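The table that ate my spring

I blame the tea. Specifically, I blame one mug of it, left overnight on my gran's kitchen table by a person who shall remain married to me. By morning there was a white ring the size of a saucer, and I'd decided (at seven o'clock, in my dressing gown) that I was going to learn how to look after wood.

I'd like to say I went about it sensibly. I bought three tins of the wrong stuff, watched a lot of videos of men in aprons, and then rang Glenys Holroyd, who ran a furniture repair shop in Prundville until her knees gave out. Glenys asked me what was on the table already. I said varnish? She said, "Is that a question or an answer, love?" and told me to put a dab of meths on the underside and see if it went sticky. It did! Shellac, apparently, and nothing I'd bought was any use on it at all.
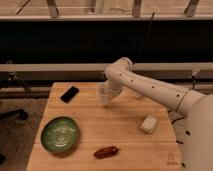
Boards running the length of the top, with the grain showing through.

So I started asking everyone I met about their tables, and I can tell you people have very strong feelings. My neighbour Úna Dolan won't have anything but beeswax in the house and does hers every May with the back door propped open and the radio on. Osvaldo Bianchini, who makes tables for a living over in Vollside, thinks wax is a lovely way to collect crumbs. He uses oil, thin as you like, wiped on and wiped straight off again, and then he leaves it alone for a day and does it again. "People put on too much," he told me, "and then they ring me because the newspaper has stuck."

I have been that person. It was the telly guide, but still.

The ring, you'll want to know about the ring. A white mark is moisture caught in the finish, so there's hope. A black one has gone into the wood itself and you're in for a lot more work. Mine was white. Glenys had me try a warm iron over a folded tea towel, a few seconds at a time, lifting and looking, lifting and looking. I was terrified.
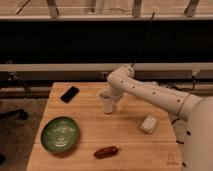 It faded on the fourth go. Not completely, mind you, there's a ghost of it if you crouch down by the window end, and I've become quite fond of it. I rubbed a bit of paste wax over the lot afterwards with an old vest and sat there feeling like I'd built the thing myself.

Then of course I couldn't stop. I did the bedside cabinet. I did the bread board. I paid 35 quid for a wobbly little side table at the Wragg saleroom, and Natalie Yeoman, who was bidding against me, came over afterwards to say I'd overpaid and did I know one leg was newer than the others. I did not. It's in the hall now, wonky side to the wall, waiting for me to learn about glue.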